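Dekura Rain Overtrousers – Care and Set-up Guide
Section 4: Washing, drying and renewing the water repellency

Please read this section before the first wash. It is valid for the Dekura long and three-quarter models with article number 2597. For the Dreltov insulated model, see the separate leaflet.

4.1 Before washing

1. Empty all pockets and brush off the dried mud with a soft brush.
2. Close the front zip, the leg zips and all hook-and-loop tabs. Open tabs can damage the knitted inner side.
3. Take off the braces, if fitted. They are washed by hand.
4. Turn the trousers inside out.

4.2 Washing

1. Rinse the detergent drawer of your machine. Remains of fabric softener reduce the breathability of the membrane.
2. Set the gentle programme at 30 °C with a low spin speed.
3. Use Tedesco liquid wash or another liquid soap for waterproof clothing. Do not use powder.
4. Add a second rinse.

Caution: Do not bleach and do not dry clean. Do not wring the trousers by hand – the seam tape can come loose at the knees.

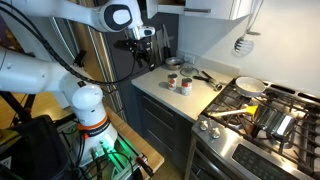
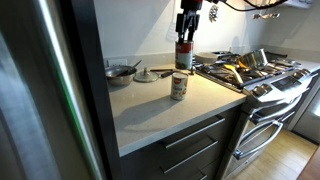

Two views of the worktop area in the kitchen.

4.3 Drying

1. Hang the trousers by the waistband in a place with moving air, away from direct sun.
2. When the outside is dry, turn them to the right side and let them hang until the cuffs are dry too.
3. If the care label shows the tumble dryer symbol, you may finish with 20 minutes at low heat.

Note: Models with the Grurier reflective print must not go in the tumble dryer.

4.4 Renewing the water repellency

Do this when water no longer forms drops on the surface, normally after roughly 59 hours of riding in rain. A dark, soaked outer fabric does not mean that the membrane leaks.

1. Wash the trousers as in 4.2 and leave them damp.
2. Lay them flat outdoors or in a well-aired room.
3. Spray evenly from a short distance. Give more to the seat, the knees and the inner ankles.
4. Wait 2 minutes, then wipe off the surplus with a damp cloth.
5. Dry as in 4.3.

Caution: Keep the spray away from brake discs and pads. Do not spray near an open flame.

For small holes, continue with section 5, Repairs.

Text last revised: December 29, 2021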